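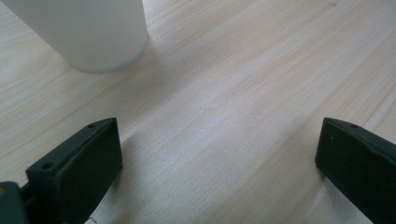 Re: [systems] Trailing stop on weekly bars, entry filter question
From: Attila Sipos
Date: Feb 16, 2025

Győző Pintér wrote:

> I have been running the long-only version of the trend system on Talesero
> since November. Rules as posted: buy when the weekly close is above the
> 200-day average and at a 20-week closing high, sell on the trailing stop.
> Two things I can't reproduce from your write-up.
>
> First, my test shows an exit in Talesero in the week of the gap down that
> your trade list does not have. I get stopped out, you stay in. Same data
> vendor as far as I can tell.
>
> Second, on Ativdale I never get an entry at all. You have one. The close is
> above the average but my platform says it is not a 20-week high.
>
> Also, is there a reason you don't filter on earnings? Katona has missed its
> own guidance twice and the system would still buy it tomorrow if the price
> made a new high. That seems wrong to me.
>
> Győző

Taking these in order.

The Talesero exit. The stop in my version is evaluated on the weekly close only. It is not a resting order. If you have entered it on the platform as a stop order, or if the back-test module treats it as one by default, it will trigger on the intraweek low. In the gap week the low went through the stop level and the close finished above it, so the two methods disagree on exactly that bar. Look for a setting called something like "evaluate on close" in the exit block. If there isn't one, the workaround is to define the stop as a condition (weekly close below stop level) and send a market order at the next open.

I am not claiming the close-only version is better. It has a larger worst loss per trade, which follows directly from the definition. It also trades less. Over the test period the resting-order version produced more exits followed by a re-entry at a higher price, and with my commission schedule that mattered. With yours it may not. Run both and compare after costs, on your own position sizes.

The level itself is the highest weekly close since entry minus three times the 10-week average true range. It may only move up. Check that last part as well. Some platforms recalculate the whole expression each bar, and when the range expands the stop drops. That is a different system and the results will look smoother than they should.

The Ativdale entry. This is almost certainly dividend adjustment. Ativdale paid a special dividend in the middle of the lookback window. On adjusted data the older closes are lowered by the payment and the later close is a 20-week high. On unadjusted data the older closes stand as they were printed and it is not. I use adjusted prices for signals and unadjusted prices for order sizes. My post should have said so and did not. I will correct the text.

Note that the 200-day average has the same problem. You can be above the adjusted average and below the unadjusted one on the same day. Pick one series for all signals and do not mix them within a rule.

One more possible difference on that name: whether the current bar is included in the lookback. I compare this week's close with the 20 closes before it. If your function includes the current bar and tests for strictly greater, it can never be true, and you would have no entries in anything. You have entries elsewhere, so I assume that is fine, but a few platforms handle the daily and weekly functions differently.

Earnings. There is no filter because I could not find one that survived being tested on data it had not been fitted to. I tried these:

Revenue up year on year in each of the last four reported quarters. This removed a number of losing trades and also removed Wikgate, which was the largest winner in the sample. Wikgate had one flat quarter after it sold its distribution unit, and the filter reads that as weakness.

Positive earnings surprise in the latest quarter. The results depended heavily on which estimate was used as the baseline, and the historical estimates I have are revised after the fact in places. I don't trust that test in either direction.

Operating margin above its own three-year median. Very few trades left, and too few to say anything.

On Katona I understand the objection. If the stock makes a 20-week high after missing guidance twice, then the buyers at that price have seen both misses. The system takes the price as given. You may disagree with them and leave the trade out, but then please keep a record of the trades you skipped and what they did afterward. When I did this for a year my skipped trades and my taken trades had nearly the same average, and the time spent reading reports did not show up anywhere in the account. Other people may be better at it than I am.

What does reduce the damage from a name like that is size. I risk a fixed amount per trade, measured from the entry to the initial stop. With $1000 at risk and a stop $10 below the entry, the order is for 100 shares. A volatile stock has a wider stop and gets a smaller position without any opinion on the business. This does not protect against a gap through the stop, and with close-only evaluation the loss will sometimes be more than the $1000. Allow for that when you set the figure.

There is also a cap by sector, which I think you left out. No more than three open positions in the same sector. Without it the system filled up with health care insurers in one stretch of the test, and the open trades then behaved like a single large one. The cap is applied in order of signal date. Ties go to the stock with the smaller average true range as a percentage of price. It is an arbitrary rule, but it has to be written down or the test can't be repeated.

If the lists still don't match after the stop and the adjustment are fixed, send me the entry and exit dates as plain text, along with the closing price on each date to two decimals. Please don't send the platform's own project file, I can't open it. With prices next to the dates it is quick to see whether the difference is in the data or in the rules.

For anyone else following: the survivorship question raised in the other thread is still open. My list includes delisted names, but only from the point where the vendor began keeping them, so the early years of the test are too favorable. I would ignore those years for now. I will rerun the full set when the missing history arrives and post the trade list here.

Attila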